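Jivico Two-Arm Folding Kit: Set-Up Guide
Reading time: 4 minutes

Section 4. First run on a soft surface

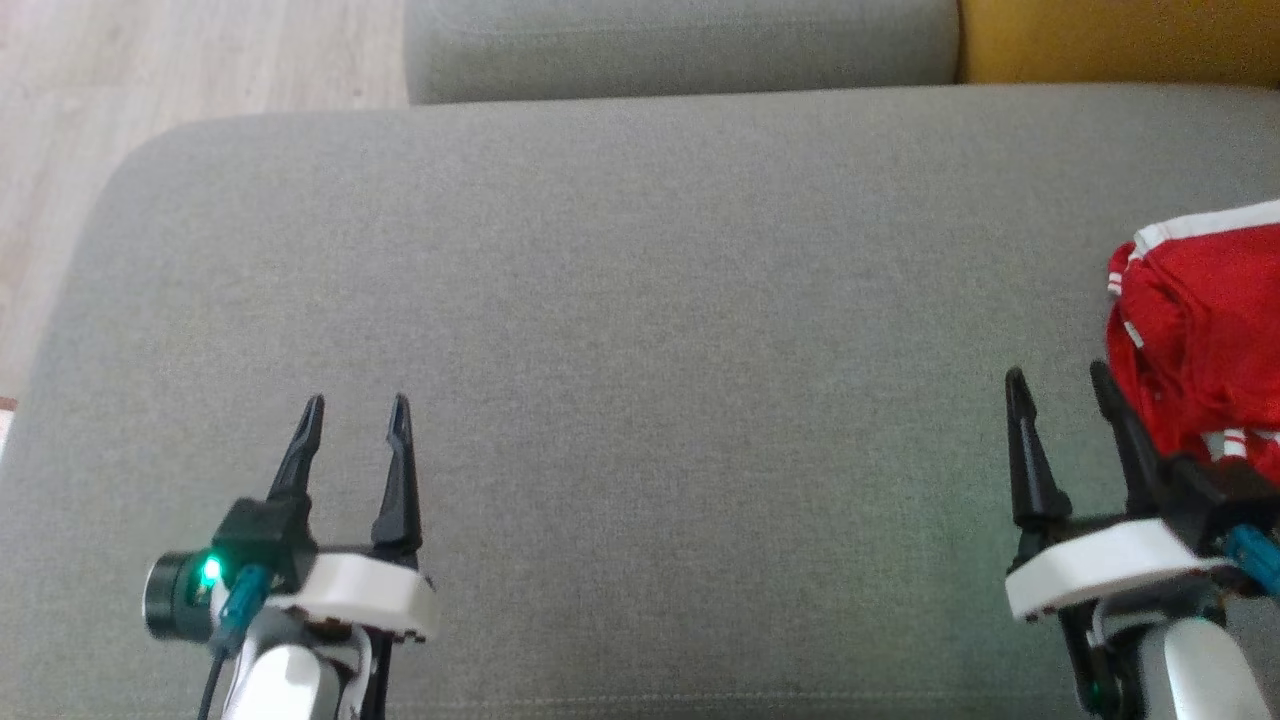
Fig. 4-1. Both grippers open, red garment on the right side of the work area.

Complete Section 3 (mounting and cables) before you begin. Start with one garment. Bright colors are easier for the head camera to pick out on gray upholstery.

1. Clear the seat or tabletop. Leave at least 40 cm of open surface between the garment and the far edge.
2. Turn on the left arm, then the right arm. Wait 12 seconds for each to finish its self-check.
3. Open Clesto on your computer and select Soft Surface. The default setting is for hard tables and presses too firmly on cushions.
4. Press Open Both. The fingers on each gripper should move apart and stop.
5. Place the garment within reach of one arm. It can be bunched up.
6. Set speed to 40 percent and press Start.

Note: Loose seat cushions shift under load. If the surface moves, press Pause, straighten it, and run Find Surface again.

Note: Clesto keeps the last 100 runs. Older runs are deleted — export any you want to keep.

CAUTION: Keep hands, hair and drawstrings away from the fingers while the arms are powered. Press the red Stop key in Clesto before you reach in to move a garment.

CAUTION: Do not let cables hang where the arms can catch them. Check the connectors on both wrists after every 21 runs.

If a gripper closes without picking up cloth, lower the grip height one step and try again. If it pinches the upholstery as well, raise it one step. For error codes, see Section 7.

Next: Section 5. Teaching a fold

We use cookies to remember your language and manual version. Accept / Manage settings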